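Caring for Dark Worktops and Tables
Guidance for residents, Marwat House
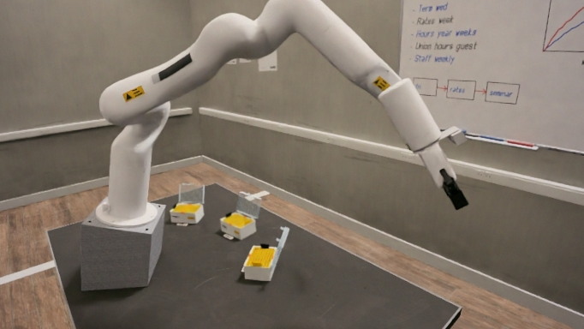 Dark surfaces are fitted in all kitchens at Marwat House and in the shared workroom on the ground floor. They are hard-wearing, but they show dust, grease and water marks more readily than pale ones, and most of the enquiries received by the housing office concern smears left after cleaning. A charcoal-grey tabletop will show a streak from a damp cloth that would pass unnoticed on cream or beech. The advice below applies to worktops, tables and window ledges in any dark finish.

Daily cleaning

Remove crumbs and dust with a dry cloth before any water is used. Wiping a dusty surface with a wet cloth spreads the dirt into a thin film, and this film is what dries as a grey haze. Wash with warm water and a few drops of washing-up liquid, working from the back edge to the front. Rinse with a clean cloth and dry at once with a second.

Fabric softener should not be used when laundering cleaning cloths. It leaves a residue that transfers to the surface.

Grease and water marks

For grease near the hob, mix 200 ml of warm water with 40 ml of white vinegar. Apply with a well-wrung cloth, leave for 4 minutes, then rinse and dry. Vinegar must not be used on marble, limestone or any other natural stone, nor mixed with bleach. Residents who are unsure which finish they have should ask Farzana Gondal at the housing office before proceeding.

White rings left by glasses will usually lift with the same solution. Repeat the treatment once if necessary. Scouring powder and metal pads are not to be used on any fitted surface, as the scratches cannot be polished out and the panel may have to be replaced at the resident's cost.

Heat and heavy objects

Hot pans should be placed on a trivet or a folded dry tea towel. Mixers, sewing machines and other heavy items should be lifted into position and not dragged. Felt pads are suitable for items that remain in one place; check them each April and renew any that have hardened or picked up grit.

Reporting damage

Chips, lifting edges and swollen joints should be reported on form 552, available from the front desk until 4 p.m. Repairs to the ground floor workroom are arranged separately by Tariq Lodhi. Please do not attempt to fill a chip with household sealant.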